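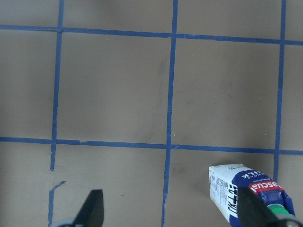 Carton in a grid cell, seen from the wrist camera.

Grid table rules: frequently asked questions
Rutus test bench, revision 2

Who must follow these rules?
Everybody who records arm trials on the Rutus bench, also guests from Plindirent. The rules apply to practice runs as well.

Does the tape have to be straight?
No. The tape is a guide for the person who places the objects, and the arm does not need it. A torn or lifted end is allowed between trials of one set, but please write it in the log. Do not repair tape in the middle of a set.

May an object lie on its side?
Yes, if the trial sheet says "free pose". Mugs and cartons can both be placed this way. Turn them differently each time, and let the handle point where it wants. 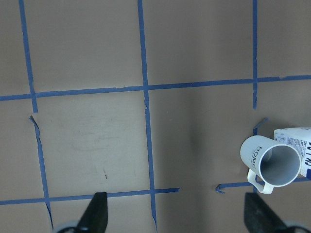 Martti Lappalainen asks whether two objects may touch at the start of a trial. His opinion is that they should be kept apart, as the score then becomes hard to compare. We have discussed this, and touching is permitted in free pose, but the log must have the word "contact".

How close may my hands be to the gripper?
When the arm is enabled, hands stay outside the outer tape. To move an object, press hold first and wait for the tone. This takes up to 2 seconds.

What if a trial goes wrong?
Keep it. Mark it as failed and continue. In the Grallow set we have 957 trials, and 657 of them are marked good. The others are also useful to us.

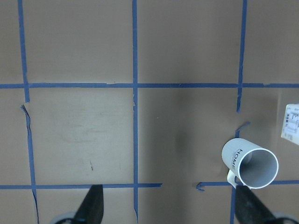

Sharada Fernandes

Can I change the lamps?
Please do not. Shadows on the surface are accepted, but they should come from the same lamps during a whole set. If a lamp fails, stop and begin a new set.

When is the log checked?
Every Friday, before lunch. Lines without initials are sent back to the operator.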